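Print this article | E-mail this article

Filed under: Early Learning, Play Materials, Research

3. Materials and arrangement

3.1 The block set

The sorting task needed a set of objects which a young child can name without help, can hold with one hand, and can group in more than one way. Many sets sold for preschool use have a strong first impression of color, and the shapes are then too close to each other to be of interest. We wanted a set in which color and shape both ask for attention. After the first visits to the play center at Panusdale we decided on the Briltora set, which had already been used there in free play.

The set has four colors, namely red, blue, green and yellow, with two blocks in each color. The two blocks of one color never have the same shape. On the other hand, some shapes return in another color: there is a star in red and a star in green, and a cylinder in red and a cylinder in green. The blue blocks are a triangular prism and a cube. The yellow blocks are a heart and a hexagonal prism. In this way a child who sorts by color will always arrive at four pairs, but a child who sorts by shape will arrive at two pairs and four blocks which have no partner. We considered this difference to be useful, and the rest of this section is built on it.

It can be asked why we did not take a fully balanced set, in which every shape exists in every color. Such a set was tried in an earlier study at Triltden with older children, and it gave clear results, but it was too large for a small table and the younger children began to build towers with it. A short set keeps the child with the task. Also, the blocks without a partner make the child speak. In many sessions the most interesting words came at the moment when the child held the yellow heart and looked for a place to put it.

3.2 The board and the starting layout

All sessions used a wooden board as the work surface. The board has two functions. It gives a border to the task, so that the child understands that blocks on the board are "in the game" and blocks beside it are not. It also makes the start of each session the same, which is difficult to reach when the blocks are put directly on a table that is used for other activities during the day. We preferred plain wood, as a surface with a printed picture or with colored fields would suggest an answer.

At the start the blocks stand in two rows of four. Each column holds the two blocks of one color, in the order red, blue, green, yellow from the left. The back row has the star, the triangular prism, the second star and the heart. The front row has the cylinder, the cube, the second cylinder and the hexagonal prism. The layout is shown in Figure 1.
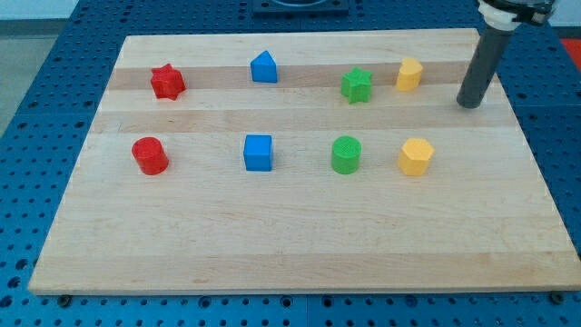

Figure 1. Starting layout of the block set on the board.

A layout which already groups the blocks by color is not neutral, and we are aware of this. The choice was made after a small comparison at the Mabuza site, where one half of the children began with a mixed pile and the other half with the ordered rows. With the mixed pile, nearly all children sorted by color at once and then stopped, as they considered the work finished. With the ordered rows this first solution was already given. The child was then asked, "Can you put them together in another way?", and had to look for a second rule. As our interest is in the second rule, the ordered rows were the better beginning.

The order of the colors was kept the same in all sessions. We did not study if another order would change the result. The two stars stand in the same row with one block between them, and the same is true for the two cylinders. A child who notices the first pair of shapes can therefore find the second pair by the same movement of the eyes. This was not planned in the beginning - it was seen by an assistant during the pilot - but we kept it, because a change in the middle of the work would have made the sessions hard to compare.

3.3 Procedure

In total 70 children took part, and each child had one session. A session lasted up to 8 minutes and was ended earlier if the child wished to leave. The adult sat beside the child and not opposite, so that both looked at the rows from the same side. The adult first named no color and no shape. The child was invited to touch the blocks, to turn them and to move them. After this came the question about another way of grouping, which was repeated one time if there was no answer.

Every move of a block was written down by a second adult on a prepared sheet. We noted which block was moved, next to which block it was placed, and what the child said. Moves that were corrected by the child at once were noted as well, with a small mark. The sheets were typed later and joined to one list of 3000 lines, which was used for all the counts in Section 4.

Between two sessions the blocks were wiped and placed back in the starting layout with the help of a paper card. Mistakes in placing were rare. They happened mostly with the stars and the cylinders - the adult would put the red one where the green one belongs - and when this was found afterward, the session was marked on the sheet but not removed.

3.4 Scoring of the groupings

A grouping was counted as "by shape" when both stars were placed together or both cylinders were placed together, and the child did not at the same time keep them beside their color partner. For the other four blocks we did not ask for a correct place. Some children made a group of "the ones with corners," in which the cube, the triangular prism and the hexagonal prism were put side by side. We counted this as a shape rule too, even though it is wider than the one we had in mind. Groupings that followed a story, for example a family or a row of houses, received their own code and are discussed in Section 5.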